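Search this site
Enter your search terms

Robot club takes on the washing-up

By Melina Balaskas

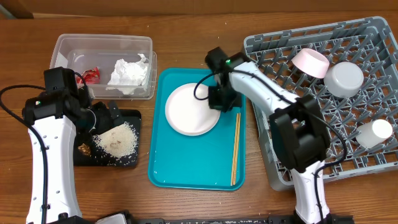
Two arms, one plate and plenty of rice: the table-clearing task under way.

Students in the Mundar robotics club have set themselves a job most of us would happily hand over — clearing up after dinner! Their pair of robot arms has to sort a messy table, with rubbish going into a clear plastic bin and crockery into the dish rack.

The team of three has logged 757 practice runs since April and hopes to reach 3000 before the regional student contest.

"Rice is the worst," said Kaisu Tuominen, who writes most of the code. "A bowl has an edge you can grab. Rice goes everywhere."

Teammate Odair Andrade has been working on the chopsticks, and club leader Marlies Pichler is thrilled with how far they have all come. "They stay until we lock up," she said — and then they talk about it all the way to the bus.

The club meets in the Derkitz building at 4 pm, and new members are very welcome.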